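Eggplant in the School Kitchen Garden: Growing, Cooking and Getting People to Eat It

Wafula Biwott and Akinyi Masanja
Food and Society project, Usville
14/10/2020

Background

We chose eggplant because it was the vegetable most often left on the tray in our school cafeteria. Our teacher asked each pair to pick one crop, grow it if possible, cook it in more than one way and report on what students thought of it. We worked on the project from the start of spring through the end of summer.

Eggplant belongs to the same plant family as tomatoes, potatoes and peppers. It needs warm soil and a long season. It is a berry in the botanical sense, with small soft seeds spread through the flesh. The skin can be purple, white, green or striped depending on the variety. In some countries it is called aubergine or brinjal. Akinyi's family cooks it with tomatoes and onions, and that recipe is one of the two we tested.

Growing

We started the seeds indoors in egg cartons on a windowsill. That was a mistake, as the cups were too shallow and the roots tangled. We moved the seedlings to larger pots after the second set of leaves came in. We put 19 plants in the raised bed behind the gym once the nights were warm enough. Flea beetles made small holes in the leaves during the first weeks outside. We covered the bed with thin row fabric and took it off when the flowers opened so bees could get in.

The plants on the south side of the bed did better than the ones near the wall, which only got sun in the afternoon. We watered early in the morning and put straw down to keep the soil from drying out. Wafula tied the taller plants to stakes with strips of old T-shirt. The first fruit was ready after around 42 days in the bed. An eggplant is ready when the skin is shiny and springs back when pressed with a thumb. If the skin has gone dull, the seeds inside are usually brown and the flesh is bitter.

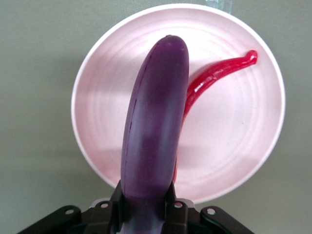
Do you have to salt eggplant before cooking it?

Most eggplant sold today is mild enough to cook without salting. Salting still draws out some water, so the pieces fry better and take in less oil. If you do it, leave the salt on for half an hour, then rinse and pat dry.

Cooking and tasting

We cooked two dishes. The first was cubes roasted in a hot oven with oil, salt and garlic. The second was the stew from Akinyi's family, with onions, tomatoes, a little curry powder and a spoonful of peanut butter stirred in at the end. Both used eggplant picked the same morning.

Students in our class tried a small cup of each and filled out a short form. The stew was liked more. Several people wrote that they couldn't tell there was eggplant in it, and they meant this as praise. Comments on the roasted cubes were mostly about texture. The pieces in the middle of the pan were soft and wet because we had crowded them, and the ones at the edges were brown and much better. We should have used 4 pans, or cooked in batches.

Problems

Our tasting was not a fair test. The stew had more seasoning, so we can't say if people liked the cooking method or the spices. Some students had also seen the recipe cards before they tasted. We lost our watering notes for part of the summer and had to leave them out.

Next steps

We want to repeat the tasting in December with eggplant from the store, using the same seasoning in both dishes. The cafeteria manager has asked for the stew recipe and wants to know if it can be made without peanuts. We plan to try sunflower seed butter first.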